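Filed under: notebook / C / log reader

December, 9:40 am

Back on the reader for the Undetti logs. Yesterday it ate the short file fine and fell over on the long one, so I spent the first hour this morning assuming the long file was bad. It isn't. I opened it in the hex viewer and every record is 20 bytes, as promised, all the way to the end. So it's my code (of course it is).

What I had was an array of 50 records on the stack and a loop that read until fread came back with zero. Can you see it? I couldn't! The short file has fewer than 50 records in it. The long one has 248. I was happily writing off the end of the array and the crash only came when main tried to return, which is why the debugger kept pointing me at a closing brace with nothing wrong on it.

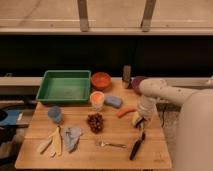
So, malloc and grow. I start at 50 anyway and double when it's full. First try I wrote buf = realloc(buf, n * 2) and forgot the sizeof, so the thing was growing in bytes and not in records, and I got a brand new crash in a brand new place. Fixed that. Then I remembered you're supposed to put the result in a temporary pointer first in case it comes back NULL, so I did that too, and now the function is twice as long and I trust it a bit more.

11:15

Linker this time. "Multiple definition of log_count." I'd put int log_count = 0; in the header, and both Gandis and the little test program include it. Moved the definition into reader.c, left an extern in the header, done. I have made this exact mistake before – there's a note on it from the spring in this same notebook, in bigger letters.

Also cleaned out the build folder while I was there and the warnings dropped a lot. Most of them were from the old Mitent code that we don't even link anymore.
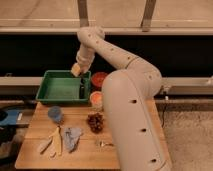

Yellow block over the green tray.

2:30 pm

Sorting. The records need to come out by timestamp and qsort gave me an order that was nearly right, which is worse than plain wrong. My compare function did return a->t - b->t, and t is unsigned 32 bit, so the subtraction wraps and then gets squashed into an int. For times close together it works and for far apart ones it flips. Changed it to (a->t > b->t) - (a->t < b->t) and the whole long file comes out in order. I checked the first and last few by hand and then wrote a loop to check the rest, like I should have done to begin with.

Ran valgrind on it after: 556 bytes still lost at exit. That's the name strings, I copy them and never free them. Not urgent for a program that runs once and quits, but Nam will call this in a loop, so it has to go on the list.
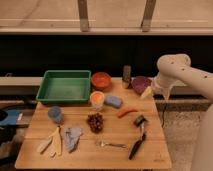 Comment in the margin of the shared copy, unsigned: why copy the names at all? They never change after the read, so keep the whole file in one buffer and point into it, then there's one free at the end and the leak goes away by itself.

Hmm, yes. The names aren't zero terminated in the file though, so I'd need to carry a length with each one and go through every printf and put in %.*s. Will try it on a branch tomorrow morning.

Still to do: check the return value of fopen (still!), free the names or get rid of them, run the long file again with the optimizer on.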